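Sandach Household Words

A word list with usage notes, put together for people who write instructions, labels and short guides for use at home.

Version and date
Second release, 19 Nov 2019. The first release went out in January and had no usage notes.

What is in it
The main file has 2,427 entries. Each entry is one everyday word or short phrase for a thing, an action or a part of the home, with a plain meaning and at least one sample sentence. A second file, variants.txt, holds 896 regional forms that point back to a main entry — "bread cake" to "bread roll", for instance. The two files share the same entry numbers.

Where the words came from
Most were taken from old shopping lists, tenancy notes and recipe cards typed up by Stendosent. The rest came from the Ledesma glossary, which we were given leave to reuse. Anything that appeared only once was dropped unless it had a clear meaning. We started with 3,000 candidates.
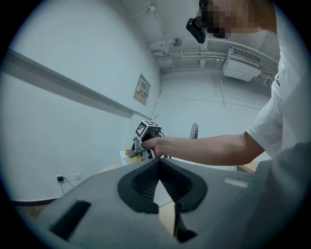
Clothing words gave us the most trouble. Writers disagree on spelling as well as on meaning, so "T-shirt", "tee shirt" and "tee" each have a line in the variants file, all pointing to "T-shirt". Sleeve length goes before the noun and colour goes before that, so the white top here would be entered as "white short-sleeved T-shirt". "Jumper" and "pullover" are kept apart, although many people use them for the same garment. "Vest" carries a warning note for readers outside Britain.

Format
Plain text, UTF-8, one entry per line, fields split by tabs. The fields are number, word, part of speech, meaning, sample sentence and note. The note field may be empty.

Known problems
Garden and shed words are thin. In 40 entries the sample sentence uses a word that is not itself in the list. Plurals are given only where they are irregular. Entries marked "check" still need a second reader.

Use
Free to copy and change, as long as Sandach is named as the source. The Cluvitz spelling checker reads the main file as it stands, but skips the note field.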